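Topics: Datasets / Toys & Play Food / Household

# Leltatside Play Kitchen

Welcome to Leltatside! This is a collection of 1,371 short clips of play food being put away, and we love how it came together. Dumplings go in the steamer basket, then the lid goes on. Each clip has a one-line caption, such as "put the green dumpling in the steamer."
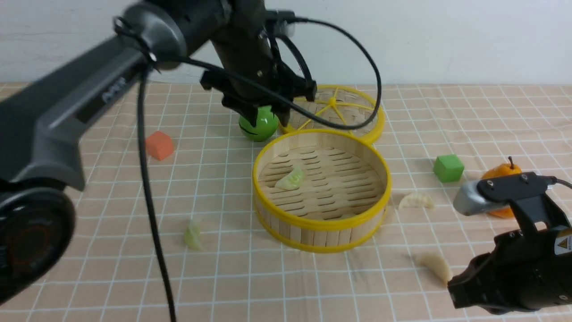 Layouts change from clip to clip, so please don't count on the basket being in the same spot. There are 11 layouts in all, listed in `layouts.csv`. Cubes, balls and toy fruit are extras and should stay on the tablecloth (a few captions do ask for them, look for the `extras` tag).

## Files

- `clips/` in 14 folders
- `captions.csv`
- `layouts.csv`

Version 2 fixes the Pernum folder names. More dumplings coming in August!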